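Journal > Household Matters > Seeds and Storage

On the Keeping of a Household Seed Collection

The present entry concerns the storage of vegetable and flower seed in an ordinary home. It has been prepared at the request of several readers who wrote to me after my January remarks on germination, and it sets out the practice I have followed since moving to the house in Inskip. It does not claim to be a complete guide. Those who require one are directed to their local extension service, whose leaflets are clear and free of charge.

My own collection stands at 132 varieties. The majority are beans, lettuces and hardy annuals, with a smaller holding of tomatoes and a number of poppies that I did not intend to keep but which were given to me in an envelope marked only "red, tall." I have been asked whether a collection of this size is necessary for a garden of modest proportions. It is not. A family could eat well all summer from a dozen packets. The remainder is a matter of interest, and I have never pretended to my household that it was anything else.

The principal enemies of stored seed are warmth and damp. Of these, damp is the more serious, and the two together will ruin a packet in a single season. For this reason I do not recommend the garden shed, the garage, or any shelf above a stove. My first collection was kept in a biscuit tin on top of the refrigerator, where the air is warmer than most people suppose, and the onions in it were dead by the second spring. Onion and parsnip seed is short-lived in any case and should be bought or saved fresh each year. Tomatoes are far more forgiving. I have had good results from tomato seed that was considerably older than I would care to admit to the person who gave it to me.

The collection is now housed in an unheated north room, in a low cupboard against an inside wall. Each variety has a paper envelope, and the envelopes are filed by month of sowing. Filing by plant name was tried for 2 years and abandoned. Under that arrangement I would reach the end of April and discover that the leeks, being under L, had been overlooked entirely. Under the present one the envelopes for the month are taken out together on the first free morning, and whatever has not been sown by the close of the month is either moved back or given up.

Glenys Mapplebeck, whose garden adjoins mine, holds firmly to the alphabetical method and has an index book to go with it. We have discussed the question at length over the fence. Her leeks are better than mine, although I attribute this to her soil.

On the subject of containers, I have over the years used paper, foil, glass and plastic. Paper is best for seed that is still giving up moisture, and freshly saved seed should spend at least some weeks in it before going into anything tighter. Glass is best for seed that is fully dry and intended to be kept. For very fine seed, such as poppy, lobelia and snapdragon, I favor small tubes, as the folds of an envelope will hide a surprising quantity of it and release it later onto the carpet.
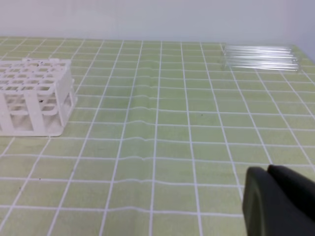 Rack and glass tubes on the green cloth.

A tube should be filled no more than halfway and labeled before filling, in pencil. Ink fades and, on certain papers, spreads. The label should give the variety, the source and the year of harvest. I add a single letter for the bed in which the parent plants grew, though I concede that I have consulted this letter on very few occasions. Those who possess a set of tubes without stoppers may use a twist of waxed paper held with thread. It is not elegant, but it is satisfactory for seed that will be sown the following spring.

Drying deserves more attention than it commonly receives. Seed that feels dry to the fingers may still hold a good deal of water. My practice is to spread it thinly on an unglazed plate, away from direct sun, and to turn it daily. Beans are ready when they break under a hammer and do not merely dent. Squash seed is ready when it snaps. Lettuce seed offers no such test, and one must rely on patience. Dry rice, baked in a low oven, cooled, and placed with the seed packets in a closed jar, will draw out the last of the moisture over a week or two. The rice should not afterward be eaten, and it is wise to label that as well.

I wish to record a correction here. In an earlier entry I advised readers to freeze all seed for long keeping. Farah Nair wrote to point out that seed which has not been properly dried may be killed by freezing, and she is right. I had lost a batch of sweet peas in just this way and had blamed the cat, which had access to the pots. The advice has been withdrawn. Readers who are confident in their drying may freeze as they see fit. All others should use the cool cupboard.

Testing is the next matter. Each winter I test any variety about which there is doubt. A number of seeds, usually 12, are laid on a damp paper towel, rolled up, placed in a bag and left in a warm room. The roll is opened after a week and again after a fortnight. Where more than half have sprouted, the packet is kept and sown a little thickly. Where fewer have done so, the packet is marked for immediate use or discarded. I am aware that some gardeners find it painful to discard seed. It may be scattered in a rough corner in case something comes of it. A stand of calendula behind my compost heap owes its existence to this policy.

The question of how much to keep is largely one of temperament. A single lettuce, left to flower, will give more seed than a street of households could use. From one plant last summer I stopped gathering when I judged that I had 400 sowings' worth of salad, and the plant was by no means finished. I now bag one or two heads only and let the finches have the rest. Beans are less generous in number and rather more so in weight, and they should be kept in larger jars with wide mouths – a narrow jar of beans is very tiresome to empty.

Exchanges with other gardeners are to be encouraged, subject to ordinary courtesy. Seed offered to another person should be clean, dated and truthfully named. Squash saved from a garden in which several kinds were grown side by side will not reliably come true, and the recipient ought to be told so. I was once given seed of what was described as a fine butternut and obtained from it a pale, ribbed object of great size and no flavor. The giver had acted in good faith. It kept until March and was used to hold a door open.

Finally, a word on records. I keep one notebook, ruled by hand, in which each sowing is given a line: date, variety, place, and result. The result column is often blank, as by July there is too much to do and the book lies indoors. I have resolved each winter to improve in this respect. Readers who already keep better notes than these have no need of my guidance and may wish to send me theirs.

The next entry in this section will deal with the cleaning of brassica seed, including the winnowing of kale in a light wind, and with the question of whether old nylon stockings are superior to muslin for bagging flower heads. Correspondence on either point is welcome and will be acknowledged, although replies may be slow until the beans are in.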